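**May 1, 2002**

# Laundry Room Drying Cabinets Replaced at Halliday

The shared laundry and folding room at Halliday reopened this week with new drying cabinets and a changed layout. The work was carried out by Farnen, which also supplied the cabinets. Residents had used the temporary room at Postdale since December.

The old room had rope lines strung wall to wall at a height of 91 inches. Wet clothing dripped on the floor, and the lines sagged toward the center when fully loaded. Two of the wall hooks had pulled out of the plaster and were patched more than once. The lines and hooks are gone.

The new cabinets are of the Karnlow type, a tall white metal unit with glass panels and slatted shelves. Small items such as children's shirts, cloths and socks hang in the upper part. Sweaters and anything that stretches when hung should be laid flat on the slats. Air enters at the base and leaves through a vent at the top. The vent must be kept clear. Items stacked on top of a cabinet will be moved to the lost property shelf in the hall.

A full cabinet cycle takes 90 minutes. Heavy cotton may need a second cycle. The cabinets have no spin function, so clothing must be spun in a washer before it goes in. A load that is still dripping will trip the moisture cutout and the cycle will stop. The reset switch is on the wall panel to the left of the door, marked R.

Temperature is fixed at 133 degrees Fahrenheit and cannot be changed by the user. Rubber-backed mats, foam pads and anything labeled "do not tumble dry" should be left out of the cabinets and dried on the balcony rails.

**Folding area**

White tables have been put in for folding, replacing the ironing boards. The main table is rectangular, with room to lay a garment out flat. Tables are for folding and sorting only. Irons may be used at the counter by the sink, where the heat-proof surface is. The finish on the tables marks easily and hot irons will damage it.

The wooden chairs from the old room have been kept. Coats and jackets may be hung over the chair backs while a load is being folded. There are no coat hooks at present. A row of them was in the original plan but was dropped when the wall behind the door was found to carry a water pipe.

The window has been repainted white and the sash now opens fully. It should be closed while the cabinets are running, as an open window lengthens the cycle. Electrical outlets have been moved from the floor to the wall.

**Booking**

The paper sheet on the door stays in use. Each line on the sheet covers one cabinet for one cycle, plus time for emptying. Write the apartment number clearly. A cabinet that has not been emptied when the next booking starts may be emptied by the next user, who should put the contents on the folding table.

The charge is 100 cents per cycle, paid with the tokens already used for the washers. Tokens bought for the temporary room at Postdale are the same type and remain good. There is no charge for using the tables.

**Known problems**

The door of the second cabinet does not latch unless it is lifted slightly while closing. Farnen has ordered a new hinge. Until it is fitted, check that the door is shut before starting the cycle; the fan will run with the door ajar but the heater will not.

The lint tray in each cabinet pulls out from the front, below the lowest slats. It should be emptied after every load. The trays are not interchangeable between the two cabinets, and a tray in the wrong cabinet will jam about halfway in.

The temporary room at Postdale has been closed and its key withdrawn. Clothing left there was brought over in bags and is on the lost property shelf at Halliday. Anything still on the shelf at the end of the month will be given away.
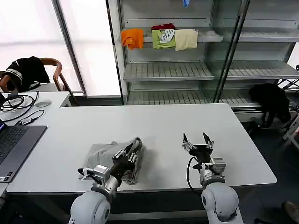 Folding table and glass-paneled cabinet, with small garments hung in the upper left section.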